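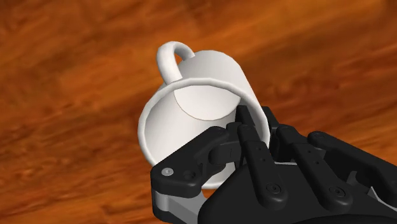
Assisted handling for small workplaces
Posted Sat 1 August by Rozália Štěpánek

Category: Handling and Packing Equipment

The Tirnby bench handling service is supplied to firms that sort, check and pack mixed household goods. It consists of a single arm with a jointed gripper, a fixed pedestal, a control cabinet, and a planning package in which each new task is tried on screen before it is run at the customer's bench. The service is intended for sites where the goods change from one hour to the next and where a conventional packing line would not be practical.

Customers most often ask first about crockery. Cups and mugs arrive upright, on their sides or upside down, and each position calls for a different approach. With an open vessel, one fingertip may be placed inside and the other outside, so that the wall is held between them. The closing force is set separately for each class of goods and may be altered only by a person holding a supervisor's key.

Planning on screen

Before delivery, our staff prepare a simulated room with a table, furniture and a selection of objects of differing height and shape. The arm is then asked to reach a chosen item without disturbing its neighbours. Tall and narrow items deserve particular attention at this stage, as the path of the wrist and forearm matters as much as that of the fingers. Customers are invited to attend these sessions and to propose arrangements of their own – the people who will share the bench usually know which ones cause trouble.

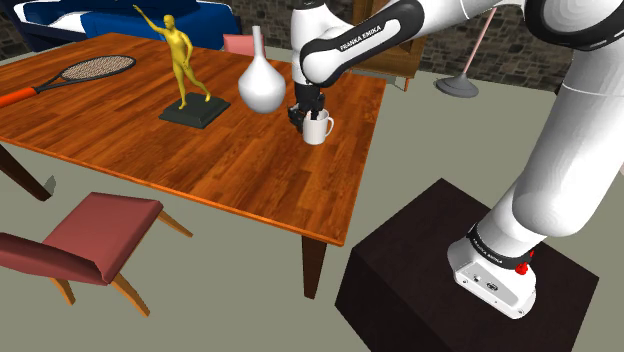

Planning sessions are held at our Kavstead office and last 2 hours. A written record is sent to the customer afterwards, listing the tasks approved, those to be tried again and those which should remain with staff. No task is transferred to the workplace until the customer has signed this record.

What changes for staff

The first full installation was made at the Jelínek returns depot in Danomgate, where 400 items pass over the benches in an ordinary shift. Before the change, six people shared the lifting, checking and wrapping. All six remain in post. Repeated lifting has largely passed to the arm, while inspection, grading and the handling of damaged goods are still done by hand.

Sevim Bozkurt, bench supervisor at the depot, reports that the change was not welcomed by everyone at the outset. "People wanted to know who would decide when it stopped," she writes. "We agreed that anyone at the bench could stop it and would not be asked to justify doing so. After that the talk was mostly about where to put the wrapping paper."

Some difficulties remain. The pace of the arm is steady and does not always suit a person who is grading carefully, and the depot has asked for a slower setting in the last part of the shift. Staff have also found that waiting for the arm can be more tiring than expected. A revised rota, under which each person changes position during the shift, will be reviewed in September.

Training and supply

Training takes four days and is given at the customer's own premises. It covers starting and stopping, clearing a dropped item, changing the fingertips and reporting a fault. Supervisors attend two further days on force settings and task approval. Delivery is normally made six weeks after the planning record has been signed.

Prices are given on application and depend on the number of benches and the range of goods. Requests should state the heaviest and the most fragile item to be handled, the length of the working shift and the floor space available beside each bench. Spare fingertips are supplied in sets of four and may be ordered separately from the Kavstead office.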